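Chapter 6
When the Arm Does the Picking

I spent most of one August at the Gradside warehouse in Jilcombe, and I went in expecting a row about jobs.

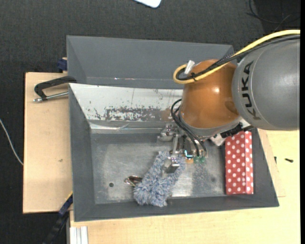 What I got was a row about tea breaks. Before the arms came in, people picked in pairs and stopped when their bins were done. Now the work never quite runs out, so when do you stop? It sounds a small thing, but it came up in nearly every chat I had — louder than pay, some days!

We'll come back to Gradside throughout this chapter, alongside Longo, a much smaller firm with 100 staff. I'll ask you to keep three questions in mind as you read. Who sets the pace? Who gets called over when an item won't come out of the bin? And does that person get paid any more for knowing what to do?

Let's start with pace, and with a shift that began at 6 in the morning.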